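Subject: Re: [drulonby-house] hard water and the kettle question

Hi all,

Panagiotis Živković wrote:
> Does anyone on the Drulonby side still bother with a softener?
> Ours packed up in February and I can't tell if I miss it.

I miss mine! We ran a Masen under the sink for years and I got lazy, so when it quit I figured I'd go without and see. Well, the kettle furred up first, then the shower head started spraying sideways, and the towels came off the line stiff as a board. I called Grgić for a price on a new one and they said 3898 installed, which made me sit down. (The old one was 178, secondhand, from a guy two streets over.)

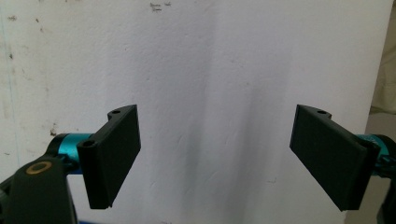
Ronaldo Tavares wrote back to me off-list that I should skip the whole-house unit and just soak things in vinegar once a month, and that he has never paid for softening in his life. He leaves the shower head in a bag of the stuff overnight and says the spray comes out straight again.

So I tried it. The kettle came up great. The shower head took two goes and an old toothbrush. The towels I haven't solved, though a splash in the rinse helps a bit and the smell goes once they're dry. 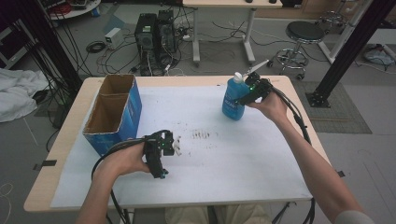

The other thing I've changed is soap. Bar soap in our water leaves that gray ring on everything, and I was scrubbing the basin every other day. Liquid is so much better, and a plain pump bottle like the blue one with the white cap does me fine by the sink. I buy the big Dendinum refill now and top it up, and the ring has pretty much gone!

Panagiotis, if you do go for a new softener, ask what the salt costs before you sign anything. I was going through a bag every 15 days toward the end and never once added it up.

Anybody got a trick for the towels?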